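Skivgate Household Reuse Program
Progress report to the Tranley Fund, January

Submitted by Rizwan Barua, Program Lead

1. Summary

Work on the container and lid strand continued during the reporting period. The program received 639 items from the Catterall and Kondness collection points. Of these, 187 were lids that arrived without a matching container. Unmatched lids remain the largest single cause of delay in returning sets to households, and most staff time went to this part of the work.

2. Condition checks

Each lid is looked at individually on a plain surface, and marks on the inner face are recorded before it is assigned to a size group. Light scuffing does not exclude a lid from reuse. Cracks or a warped rim do.
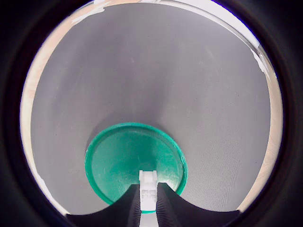
Figure 1. Green lid with small pale scuffs on the recessed inner face.

3. Work surface

The checking table now has a dark gray mat, held down with white tape at the corners. Staff report that rims are easier to inspect against it than on the bare tabletop. The tape is a temporary measure, and a permanent fixing will be priced in the next period.

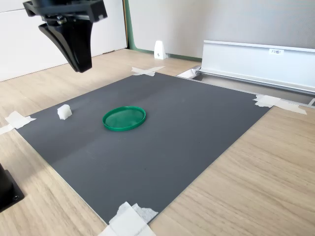
Figure 2. Green lid near the center of the mat, with a small white block to the left.

4. Next period

The program will finish sorting the unmatched lids into 7 size groups and begin matching at Kondness. No change to the approved budget is requested. Catterall has asked for 3 additional storage crates, and this cost can be met from the existing equipment line.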